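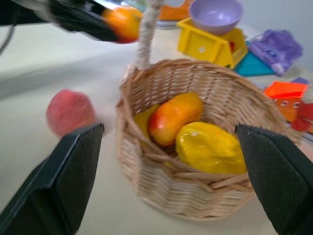

Rosine Picard achou o preço do kit Flemetti alto demais para um par de pinças com almofada estriada, e perguntou, já na primeira leitura do rascunho, se dois braços faziam mesmo falta para pôr fruta de brinquedo num cesto. A pergunta ficou. Tentamos responder nesta secção.

Figura 3. Kit Flemetti na tarefa "cesto", vista da câmara de punho. Dedos abertos de um lado e do outro do cesto de vime; segundo braço, ao fundo à esquerda, com uma fruta laranja presa.

4.2 Avaliação do kit em tarefas de arrumação

O kit é vendido pela Dretum em duas versões, simples e bimanual. Avaliámos só a bimanual. Inclui os braços, as pinças, uma câmara por punho e licença de um ano do software Rundance para teleoperação e registo. Montagem sem dificuldade de maior, uma tarde, a calibração dos punhos foi feita duas vezes por erro nosso (ficheiro de configuração antigo). O manual em português tem lacunas; usámos o inglês.

Tarefa: colocar no cesto as frutas espalhadas no tampo. Cesto com asa alta, o que obriga a entrar de lado ou a descer entre a asa e a borda. Escolha deliberada. Os recipientes sem asa usados em 4.1 davam resultados bons de mais e pouco separavam os kits. Na Fig. 3 vê-se bem a geometria: a asa sobe a partir da borda e o braço que traz a fruta fica à esquerda dela. Os restantes objectos sobre a mesa (carrinho amarelo, taça lilás, embalagem roxa amarrotada) são distractores e não contam para a pontuação.

Foram registados 638 episódios, todos teleoperados, em sessões de manhã. Destes, 81 ficaram de fora por perda de sincronismo entre as câmaras, problema que a Dretum diz ter corrigido na actualização de Novembro. Não voltámos a medir. Tempo médio por episódio cerca de 18 segundos com operador treinado; com operador novo bastante mais, e muito irregular, por isso não damos média.

Falhas mais frequentes: fruta que escorrega ao fechar (superfície lisa, brilhante), toque na asa durante a descida, e fruta pousada na borda que acaba por rolar para fora. A primeira quase desapareceu ao baixar a velocidade de fecho. A segunda não. A câmara de punho ajuda na aproximação mas a asa fica desfocada quando está perto do topo da imagem, e o operador perde a noção da distancia. Uma terceira câmara, fixa, resolveria; não vem no kit, compra-se à parte.

As almofadas merecem nota. A estria fina agarra bem o plástico rijo e pior as peças pequenas, que tendem a rodar entre os dedos. Trocámos um par ao fim de 15 sessões por desgaste visível no canto. A substituição é simples, dois parafusos, mas a peça demorou a chegar.

Quanto à pergunta de Picard. Com um só braço a tarefa faz-se, mais devagar, e em alguns episódios o cesto anda na mesa quando se toca na asa. Com dois, o braço livre pode segurá-lo. Para quem só quer registar pegas isoladas a versão simples chega e sobra. Agathe Coste, que repetiu parte da análise, chegou à mesma leitura, com reservas sobre o software: a exportação do Rundance falha em ficheiros longos e e preciso cortar antes.

A comparação com o Aidoo, mesma mesa e mesmas frutas, vem em 4.3.

Partilhas 18 · Comentários 15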